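Fladville Clock and Gear Club – notes from the August meeting

Started at 7.10 p.m. because I couldn't get the side door to open, sorry all. Apologies from the Hauksdóttir household, who are away until the end of the month. Ravindra Katiyar took the chair and I took the notes, so anything that reads oddly is my doing and you can shout at me about it next time.

1. Last meeting's notes
Agreed, with one change. I'd written that the strike train on the Cada clock was finished. It was the going train, and the strike train is still in a biscuit tin under my bench. Corrected in the folder copy.

2. Money
We have 1,862 pounds in the account, with the room hire for next quarter already taken out. The Faltar catalogue order came to 70 pounds including postage (two packets of taper pins, the good oil, pegwood and a replacement loupe for the one that went down the back of the radiator). There was some grumbling about the postage. Ravindra pointed out that we could have gone in with the Cada lot on a joint order and saved a bit, and I said I'd ask them next time, which I will!

3. The work table
This took up most of the first half. We all know the table top has seen better days, and small parts vanish into the gouges, so I'd brought along the big dark grey cloth to try. General feeling was very positive. Steel and silvery metal show up a treat against it, you can put a gear down without that horrible clack, and nothing skates off towards the edge when somebody leans on the table. I did say at the time that brass would look even better on it and I stand by that.

Complaints, for fairness. It creases. It had been folded up in my bag, and the fold lines were still there at the end of the evening. It also collects fluff and specks, and fluff is the last thing any of us wants near an oiled pivot. One suggestion was to iron it, one was to roll it round a cardboard tube, and one was to buy a rubber mat and be done with it. We talked about the rubber mat for far too long. The sort with a raised lip costs more than I'd like, and the cheap sort smells.

Decision: keep the cloth for now, roll it, and give it a proper shake outdoors before every session. I'm taking it home to wash. No fabric softener, I have been told very firmly.

4. Gears and the Cada clock
We went over how to lay parts out, which sounds dull and turned into the best bit of the night. My own method has always been to put everything down in the order it came off, left to right, and then knock the lot with my elbow. Ravindra's is to leave a good hand's width between pieces and never stack a gear on another gear, even for a second, even if you're only reaching for your tea. Teeth first, he says: look round the whole rim before you look at anything else, then check the bore. We had a long chat about bores. If a wheel is running eccentric there's no sense polishing it, you've got to sort out the hole, and two people admitted they'd polished first (I was one of them).

A question came up about spur gears from the odds and ends box, and whether we can use them for practice. Yes, please do, they're no good for a clock but perfectly fine for learning to count teeth and measure. Would people please put them back in the box afterwards, though. I found one in my coat.

We also had the tooth-counting argument again. The marker pen dot on the first tooth won the day, as long as you wipe it off afterwards.

5. Running the test rig
The Cada people would like to know how long we ran the going train on test. Our log says 900 hours, theirs says they asked for 3,000, and I can't find the letter where any of this was agreed. Ravindra is going to ring them. Until then it carries on ticking in the cupboard, and would whoever keeps shutting the cupboard door fully please leave it ajar so we can hear it.

6. Any other business
– The lamp. It's bright enough, but it throws a heavy shadow if you stand on the wrong side of it. We'll try it clamped at the far end next time.
– Tea money tin is light again. Not pointing fingers, just saying.
– Beginners' evening: we have enough names to go ahead. I need somebody to print the sheets, my printer is only doing magenta.
– The stool with the wobbly leg has been glued. Please don't test it yet.

7. Jobs
Me: wash the cloth, ask about a joint Faltar order, find that letter.
Ravindra: ring Cada, bring the tooth gauge.
Everyone: check pockets and bags for gears.
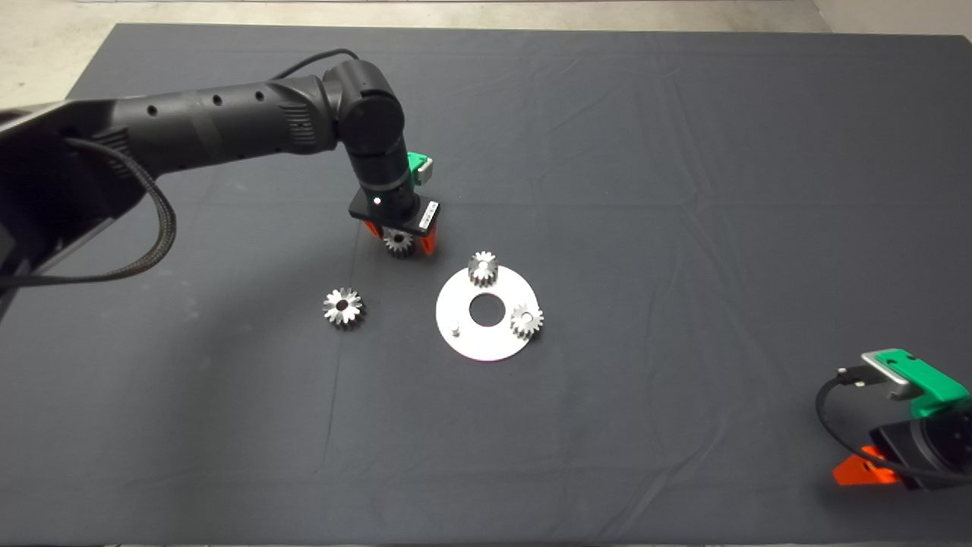
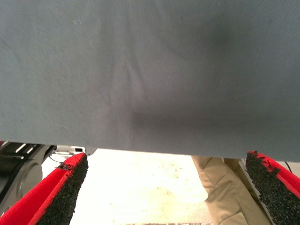 The dark cloth on the table with gears set out (first picture), and a closer look at grey fabric with a shallow crease in it (second picture).

Finished at 9.20 p.m. Next meeting same room, and I'll have the side door open this time. Bring your own mug if you can, we're down to the chipped ones.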